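Lindel Community Help > Cells and end tools > Setup and care

Wrist cable comes into the camera view and the gripper loses its zero, how do you fix the cable on a slipper rack cell?

rackcell_b
Posted May 11, 2019

Hello all. Our cell is small. The robot takes slippers from a shoe rack and puts them back, and we run it with the fingered hands or with the gripper, depending on the test. With the hands I have no complaint. With the gripper I have two problems, and I think they come from the same cable.

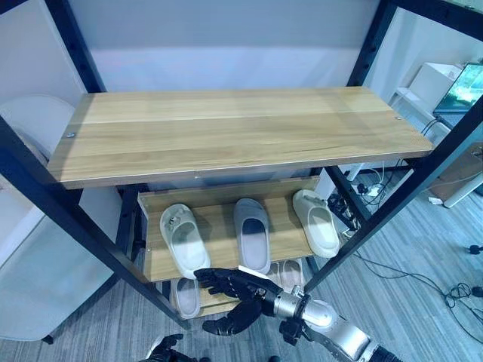
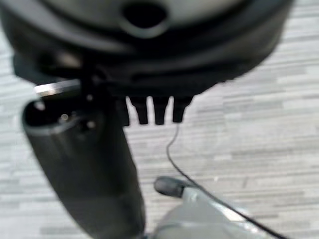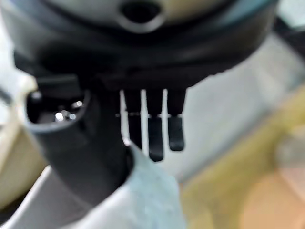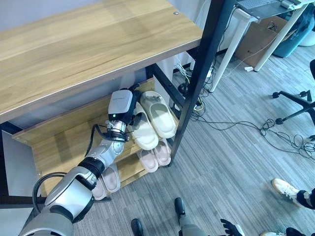 First problem. When the wrist turns far to go under the top board, the thin cable gets a loop, and at some angles this loop goes through the view of the wrist camera. The software then believes there is an edge of a slipper where there is only cable, and it corrects the approach to the wrong side.

Second problem. The gripper loses its zero position. After homing it closes correctly, but later in the day the fingers stop a little open. I home it again and it is good for some time. The counter was at 3,377 cycles when I wrote this down for the first time. Before March we did not have it, but in March we also changed the cable to a longer one, because the old one was pulling at the elbow.

What I have tried until now:

Cable ties at the forearm. Better for the camera, but then the cable was tight when the wrist went to the end of its range, so I cut them off.
New rubber on the finger tips. No difference.
Homing before each run. It hides the second problem but it costs time.

The gripper is a Pernetti and the arm controller is from Pruvost. The manual of the gripper says only "route the cable with sufficient slack", and I would like to know what is sufficient. Also, is it allowed to put a clip on the wrist housing, or will it disturb the force reading?

Thank you for reading, and excuse my English please.

slowaxis
Posted the same day

Your English is fine. I think you are right that the cable is the common cause, but I would treat the two problems separately, otherwise you will not know which change helped.

For the camera. Do not fix the cable with the arm in the home position. Everybody does this the first time, me too. Move the arm by hand guiding to the worst pose, for you this is the deep reach under the top board with the wrist fully turned. Leave the brakes on and power off the gripper. Now lay the cable so that it makes one open curve on the outside of the wrist, away from the lens. In our cell this curve needs up to 60 mm of extra length between the last clip and the connector. Then turn the wrist to the other end and look where the curve goes. If it folds over to the lens side, the last clip is too far back. Move it closer to the connector and try again.

I use hook tape from Braketach and no cable ties. A tie bites into the jacket, and you have to cut it each time you want to change something, with a sharp tool next to a cable. The tape should hold the cable but let it slide a little. If you cannot push the cable through with two fingers, it is too tight.

A clip on the wrist housing is allowed only if the force sensor is behind it, on the arm side, and if you tare again after mounting. Never put one fixed point before the sensor and one after it with a short piece between them. The cable then carries a part of the load and your reading will change with the wrist angle.

For the zero. Please check the connector before you change any parameter. A longer cable is a heavier cable, and if it hangs from the plug it will move the plug a small amount at every turn. Power off, unplug, look at the pins with a lamp, plug in again and close the lock ring fully. Then run with the gripper log open. If you see short dropouts when the wrist turns, it is the plug. If the log is clean, it is probably mechanical, and you should check the screws that hold the fingers.

One more thing. Also lift the cables from the floor if the robot can move over them or the people can step on them. It is a different part of the same job, and a cable pulled at the floor can be felt at the wrist too.

greyhousing
Posted later

Did you do a factory reset? I had something like this on another brand and reset solved it.

tj_fixtures
Posted later

I would not do the reset now. You lose the tool weight and the tool center point, and then you have 3 problems.

I agree with the answer of slowaxis about the worst pose. I can add something about the software side, for the days when you must run before the cable is good. If your vision tool lets you draw a mask, mask the part of the view where the gripper's own parts are always standing. But keep the mask small. We made ours too generous and the robot became blind for the strap of the slipper in the last centimeters, where it needs it most.

About maintenance: we look at the cable every week and run the wrist through the full range by slow jog, with one person watching only the cable and the other holding the stop button. Write the cycle counter on a paper each time. When the zero moves again you can see how many cycles it took, and if this number gets smaller from week to week, order the cable before it fails.

rackcell_b
Comment

Thank you, this is very useful. The lock ring was closed only halfway. I closed it and moved the last clip forward like slowaxis wrote. The loop stays outside in the deep reach now. For the zero I need more cycles before I can say something, so I leave the topic open and will write the counter here.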